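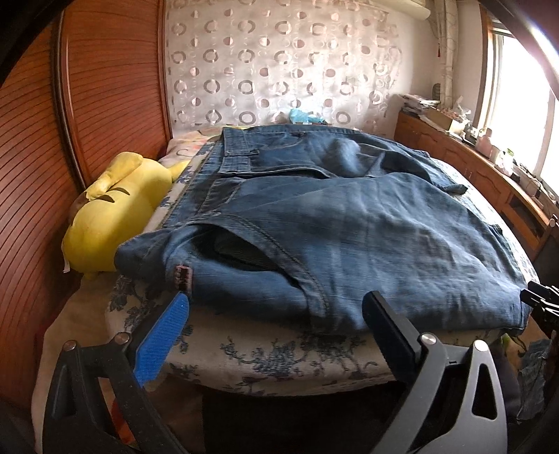
Plurora progress report to Rernix, 2/3/21
Prepared by Kirsty Baxter, with fault notes from Pravesh Nkosi

The garment-handling work is behind schedule, and the cause is a sensor that lies. Each hand-held gripper records how far its fingers are open, and that reading is what the folding software later learns from. Since the last report we have found that the opening reading can drift during a session, always toward "closed." With the fingers held apart in front of a pair of jeans, before any grasp is made, a drifting unit will report that it already has hold of something. A robot trained on enough of that would approach your laundry with great confidence and fold the air above it.

How we found it

Not by any of the checks described in our proposal. Hamish Trevaskis was replaying a denim session to choose a clip for your newsletter and noticed that the trace on his screen went flat while the fingers plainly kept moving. He assumed the replay tool was broken, which was fair, as it usually is. Pravesh then put the gripper on the bench with a set of spacers and got readings that were off by up to 10 millimeters. The replay tool has received an apology.

Cause

The sensor magnet is glued to the end of a pivot shaft. On the affected units the glue had let go, and the magnet was turning a little every time the fingers closed hard. Thin shirts hardly bothered it. Denim did, and denim is most of what we have been doing since September, at your request and with our enthusiastic agreement.

The glue was our choice. The assembly sheet calls for an overnight cure, and the sheet in the workshop had the cure time on page two. Page two was in a drawer.

What it cost

We have pulled 395 recordings out of the training set. Warrick Te Moana believes many can be repaired by measuring the finger gap from the video instead, and his first results on simple grasps are decent. They are poor wherever cloth hides a fingertip, and when you are pinching a hem that is most of the time.

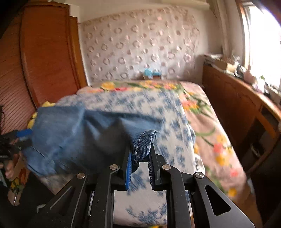
Hems are also where we need the data most, so we are not counting on the repair. Ngaio Mudgway has drawn up a list of grasps to record again, beginning with trouser hems and waistbands, and the home sessions have restarted with rebuilt units. We are keeping them in ordinary bedrooms. The Junesberg lab has a very nice flat table, and nobody we know folds jeans on one.

Safety

One related matter should be on record. The bench arm at Junesberg uses the same sensor design. During a trial it read "closed" early, stopped squeezing, and dropped a pair of jeans on the floor. The jeans were fine. A reading that drifted the other way would have had the arm squeezing harder than commanded, and Pravesh was standing next to it at the time. The arm is switched off until it has a motor current limit that does not depend on the opening reading. We should have fitted one at the start. Chareonsuk, who supply the arm controller, have sent the wiring notes and we expect to finish the change this month.

Changes already made

Magnets are now pinned as well as glued. Every session opens and closes with the fingers run fully apart and fully together, and the upload is refused if the two sets of readings disagree. The assembly sheet is one page.

Schedule and money

Milestone 3, the denim folding demonstration, moves back 4 weeks. We are not asking for more funds. Repeat sessions will come out of the travel line, which has had a quiet year. We would like your agreement to the new milestone date before the next call, and Hamish still owes you a newsletter clip.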